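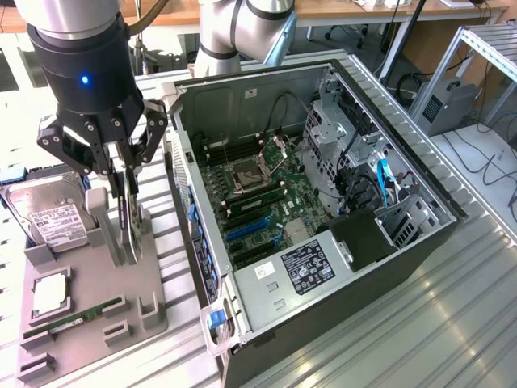

When Darragh Kavanagh started at Munasinghe, which rebuilds old office computers for schools and small firms, a good day meant finishing seven machines and going home with cuts on both thumbs. Processor out, memory out, drive out, and then everything back in again once it had been tested. He did that for years and says he didn't mind it, apart from the thumbs.

The arms arrived in March. The software that runs them is called Borik, and staff use the name for the whole cell. It takes parts from a grey tray, with a place for the processor and a slot for the memory, and works on a case laid flat on its side with the panel off. Cards and memory suit it well. Cables don't, and those are still done by hand.

The firm has put 2,212 machines through the cell so far. In the first month Kavanagh had to step in on most of them. Of the last 100, 94 went through without anybody touching the stop button. The other six were mostly bent retaining clips – old plastic goes brittle and the gripper can't tell.

His own job now is loading trays, checking sockets for damaged pins and deciding what to do with the awkward ones. He is paid a little more for it. "I'm on my feet more and I think more," he says. "I miss having the radio on and just getting through a pile."

Daithí Gilmartin, who looks after the evening shift, is less settled about it. There were five people on his bench last year and there are three now. One retired and one moved to the Liltus depot across the yard, and neither post was filled. New starters used to learn the trade by stripping machines for six months. Gilmartin now keeps a few back each week so that they still can, and the office has agreed to leave those out of his targets until the summer.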